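Garage > Track Day & Club Racing > Workshop Tips

Print this page | E-mail this page

Workshop tips for the weekend racer

Collected over a few seasons of running a tired hatchback in club sprints and the odd endurance day. No order to these. Add your own if you have them.

Brake fluid. Buy small bottles. A big one opened in January and left on the shelf is no good for a track car by summer, it pulls water out of the air the whole time. Write the opening date on the cap with paint pen. Bleed the night before, not in the paddock. Furthest caliper first unless your manual says different — some do, so look.

Clear hose on the bleed nipple, end of it under fluid in a jar. Put the jar somewhere you won't kick it. I have kicked it. Brake fluid on a painted floor takes the paint off and then on your shoes takes it off the doorsill as well.

Wheel nuts. Torque cold, go out for one easy session, come in, check again once they've cooled off a bit. Wire brush the studs twice a year. Any stud that feels gritty all the way down gets replaced, they cost nothing. Don't use the torque wrench to undo things. Wind it back down to its lowest setting when you put it away, but not past the lowest setting.

Sockets: put a band of colored tape on the ones you use for the car. Mine are red for wheels, yellow for calipers, blue for seat bolts. Takes ten minutes and saves you digging through the tray at 6 a.m. with a flashlight in your teeth.

Tire pressures. Same gauge every time. Doesn't matter much if it reads a pound off as long as it's always a pound off. Mine is a Dremero with the rubber boot gone, had it for years. Write down cold pressures before you leave the trailer and hot pressures the minute you stop, all four corners, plus what the sky was doing. Sun on one side of a parked car will throw the cold numbers out so take them in the shade or early.

Notebook goes in a zip bag. Pencil works when damp, pen doesn't.

Scrubbing rubber off. If you drive home on your track tires, you'll pick up gravel and other people's rubber on the way out of the paddock. Old paint scraper and a heat gun on low. Keep the gun moving. Don't breathe it, do it outside.

Pads. Bed them in properly. Build up with medium stops, then some harder ones, never come to a full halt with the pedal down, then a long cool down with no braking at all if you can manage it. Follow the sheet in the box over anything I say. Measure thickness when you fit them and again after each day, and you'll soon know how many sessions you get out of a set. On my car its two days on the fronts and seemingly forever on the rears. Carry a spare front set regardless.

Chamfer the leading edge if they squeal. Flat file, few strokes. Brake dust is nasty, wear a mask and wipe down with a wet rag, no compressed air.

Hose clamps. Go round every one with a nut driver, cold, before each event. Screwdrivers slip. Any clamp with a chewed slot goes in the trash. I put a stripe of paint across the screw and the band so I can see from standing up if one has moved. Same trick on the sump plug, the caliper bolts, the strut tops. White paint pen shows up best under there.

Sump plug: new washer every time. Every time. Buy a bag.

Cable ties. Snip them flush with proper flush cutters or you'll open up the back of your hand on the stub later. Black ones last longer in sunlight than the white. Don't use them on anything hot, use stainless ties or P-clips near the exhaust.

Belts and seat. Tug each harness mount hard. Check the date label while you're down there, a scrutineer will. Brush grit out of the buckle with an old toothbrush and don't oil it. If the belts got soaked, hang them up indoors to dry, out of direct sun.

Helmet visor — dish soap and lukewarm water, microfiber, done. No glass cleaner, it wrecks the coating.

Decals. Race numbers go on easier if you mist the panel with water and one drop of dish soap, then squeegee from the middle out. To get them off again, warm with a hair dryer and pull back low and slow. Leftover glue comes off with citrus cleaner, then wash the panel. Don't leave numbers on all winter or you'll have a ghost 14 on both doors like I do.

Stands. Level ground, stands under the proper points, give the car a good shove before anything of yours goes under it. Wheels you've taken off go flat under the sill as a backup. On hot asphalt put squares of plywood under the feet, otherwise they sink in and the circuit will bill you.

Fuel cans. Fill on the ground, never in the truck bed or in the trailer. Leave some air space. Label which is which if you run a generator as well. Two-stroke mix in the wrong tank is a long afternoon.

Spares box. Mine started as one crate and ended up nearly 200 pounds of junk I never touched, so I tipped it all out and started over. What stayed: front pads, one wheel bearing, a coil, plugs, fan belt, fuses, bulbs, top hose, throttle cable, studs and nuts, silicone tape, wire, a Folta scissor jack as backup for the trolley one. Everything bagged with the size of socket it needs written on the bag. That last bit is the best tip on here.

Hand cleaner. Sugar and dish soap. Works as well as the orange tub stuff. Rub some plain lotion in before you start and the grime lifts off easier.

Loading the trailer. Heavy things low and forward of the axle, but not so far forward the truck squats. Strap by the wheels if you can. Stop after 30 miles and check all the straps, they will have have settled. Hub temperature with the back of your hand near it, not on it, at the same stop.

Battery charging between events. Smart charger, cover open, door of the garage cracked. Take the battery out if the car will sit more than a month. Baking soda and water on crusty terminals, rinse, dry, thin smear of grease. Don't mix up the drain plug bag with the terminal bag like I did last time, and
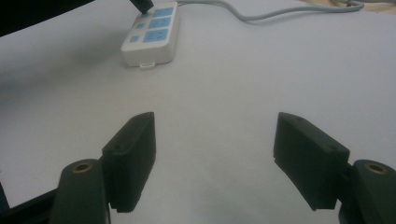

if you did, the terminal bolts are the shorter ones. More when I get to it, gearbox oil next.

Last updated: 2021-10-29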